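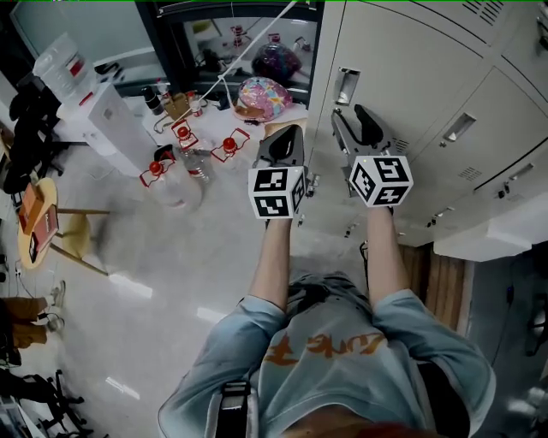 Why do lockers have little slots?

Have a good look at a metal locker door and you may spot a grille, a set of small gaps that lets air in and out. Clever! Think of a sweaty PE kit shut in a box all day. Air moving through the gaps helps it dry, so it doesn't get quite so smelly (phew!).

Now find the handle. On pale grey lockers like these it sits in a hollow in the door, so bags and sleeves can't catch on it as you squeeze past.

Try it yourself!

Put one damp sock in a closed tub and hang another in the open air. Wait 2 days, then feel them both. Which one is drier?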